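The Hanger
Posted Dec 5, 2024

Piyumi had 58 things to do before her brother's visit and she started with the socks. She liked to start with something small. The basin was still in the sink and the window was steamed over, and in the flat upstairs Mr Cho was moving a chair from one side of his kitchen to the other.

The white ones had been her father's. She kept them in with the others.
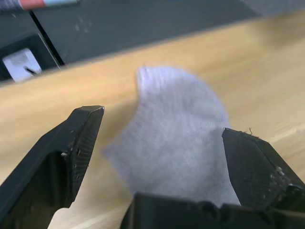
Why keep socks that fit nobody in the house?

They were thick and soft and there was wear left in them, and Piyumi put them on in winter over her own.

Kasun came down at three with the post. He stood in the doorway and read out the gas bill, which was in the wrong name again.

"Who is R. Tallar?" he said.

"He had the place before us."

"He owes a lot for gas."

She told him to leave it on the shelf and pass her the pegs. 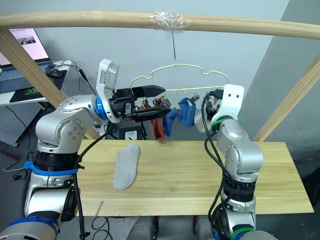
He didn't know where the pegs were. He had lived there since June and he had never needed a peg. She pointed with her foot, and he found them behind the bread.

"Toes down or toes up?" he asked.

"Toes down. My father did toes up and they came out with a crease."

"Did he mind?"

"He said it was how they did it in Welik."

They laid the rest out in pairs, the greys and then the blues. Kasun was slow at it but he took care.
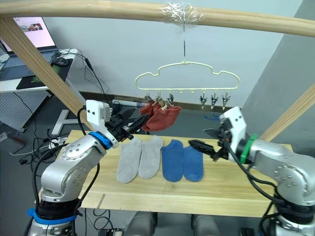

The Visit

Rafsan rang at six from the station. The train had stopped outside Zonditham and he had eaten his sandwiches and the ones he'd brought for her. He wanted to know if he should get a taxi.

"Walk," said Piyumi. "It's not far."

"I've got Dad's case with me."

She hadn't known he was bringing it. She said all right, get a taxi then - and she went to find some money. 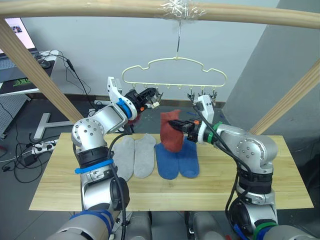 Darius Kütt

When she came back, Kasun had moved on to the cups. She told him about the case. He asked what was in it and she said clothes, probably, and more socks.

"We'll need another hanger," he said.

The taxi pulled up outside and she went down to open the door.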